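How Do You Shop for a Robot?

Hi again! Last time I told you how robot arms bend. A bunch of you wrote in with pretty much the same question, and it was a really good one: how much does all that stuff cost, and who decides what to buy? So today we're going shopping. Grab a pencil, you'll want to make a list with me.

My first rule is to start with the job. Before I look at a single price, I write down what I want the robot to do. Let's say the job is moving a ball from one cup to another. You can do that before breakfast with your eyes half shut, but think about what it takes! One hand holds a cup. The other hand holds the other cup. Somebody has to tip, and somebody has to keep still. So I write "two arms" at the top of my list, and gulp, because arms are the pricey part.

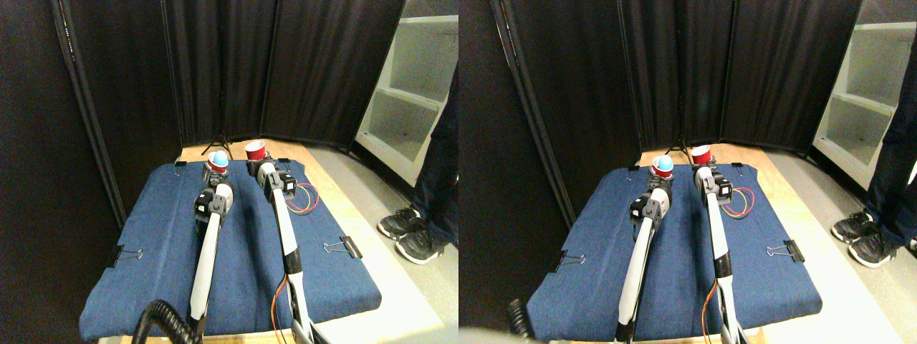

Next I make two columns. The first one is called MUST HAVE and the second one is called WOULD BE NICE. Arms go in the first column. So do grippers (those are the hands), a sturdy table, and cables. A fancy paint job goes in the second column, even though I would really, really like one.

Then come the little things, and this is where grown-ups mess up their budgets all the time. A budget is just a plan for your money. When I made my very first one at Perach, I wrote down the arms and forgot nearly everything else. No cups! No clips! No cloth for the table! I had saved 40 dollars for small stuff, and when I added it all up it came to 189. Try the subtraction yourself. Yep, I was 149 dollars short.

Clips are cheap, by the way. So are plastic cups. But cheap things add up when you forget to write them down, so every one of them gets its own line, even the tape.
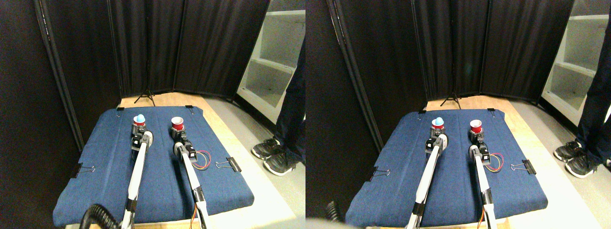
Feng-yi Huang wrote to ask why I don't just buy the cheapest arms and spend the rest on spares. Fair question, Feng-yi! Sometimes that's a great plan. But a cheap arm might not be strong enough for your job, or you might wait forever for a new part. I always ask the shop how long a spare takes to come. One shop told me 14 days and another told me 2, and I picked the second one even though it cost a bit more.

I also save a slice of the money for "oops." Things get dropped, and wires wear out. If January comes and there's still oops money in the jar, hooray, I can peek at the WOULD BE NICE column.
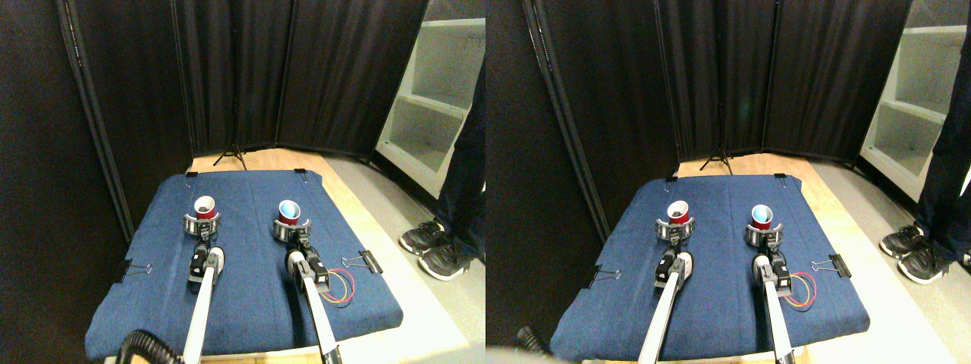

Two arms, two grippers, two red cups. How many lines is that on your list?

Now you try. Pick a job for your robot, like feeding a fish or sorting socks. Draw your two columns and put in everything you can think of. Then show it to a friend and ask what you forgot. My friends always find something, and last time it was the table.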